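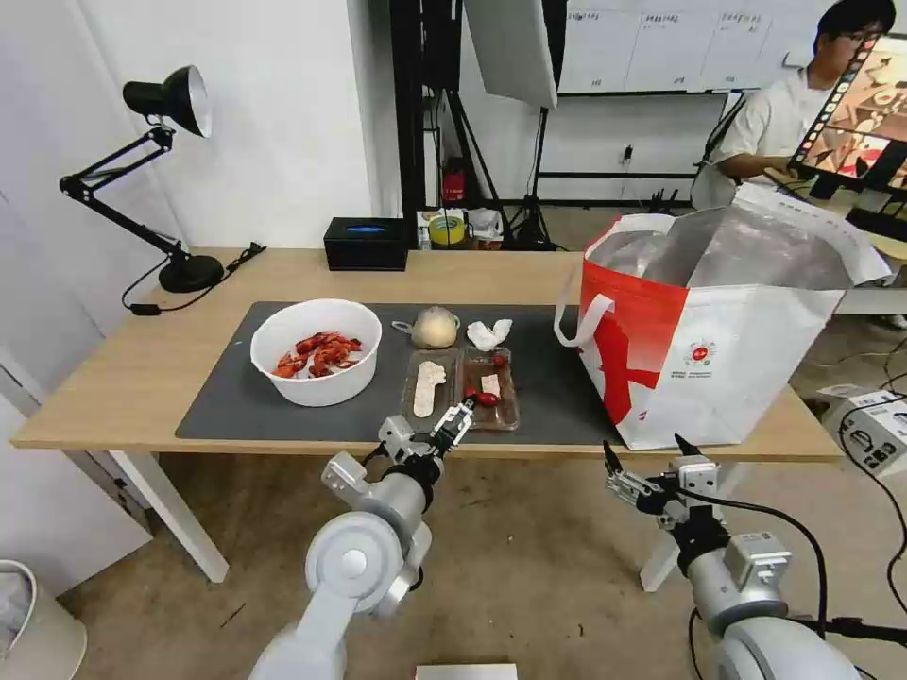

What does the Linurau listing feed use as the distance from a villa to the beach? Straight-line meters from the map pin to the nearest shoreline point, recomputed at each import.

August, 9:40 a.m. Notes on the holiday rental import, Neltosska batch.

Reran the batch after the schema change. 81 listings loaded, 2 rejected. Both rejects have an empty `pool_access` field. Neltosska allows blank there; our side wants `private`, `shared` or `none`. Left them in the holding table. Do not default to `none`, we did that in the spring and had to reverse it by hand.

Distance field is still the main problem. Agents quote walking distance, the feed gives straight line, and the page template prints whichever arrived last. On the Wike villas the gap is over 1000 m for the hillside group, where the road loops behind the reservoir. Proposed order:

1. agent figure, if marked as walking
2. routed figure from the path layer
3. straight line, labeled as such

Star ratings: the Fivbridge agency sends its own grade, unrelated to the official one. Stored in `agent_grade` now. The template must print "rated by the agent" next to it. Checked on 4 pages, label shows on all except the mobile layout.

Bed counts: sofa beds are counted as sleeping places in the Fivbridge rows and left out in the Neltosska rows. No fix yet. Need a separate column before the next import, otherwise the search filter for party size returns mixed results.

11:15. Path layer is missing the coast track south of Wike. Routed values there fall back to the road and come out too long. Turned routing off for that area, straight line only.

Open: mobile label, sofa bed column, written rule from Neltosska on blank pool fields.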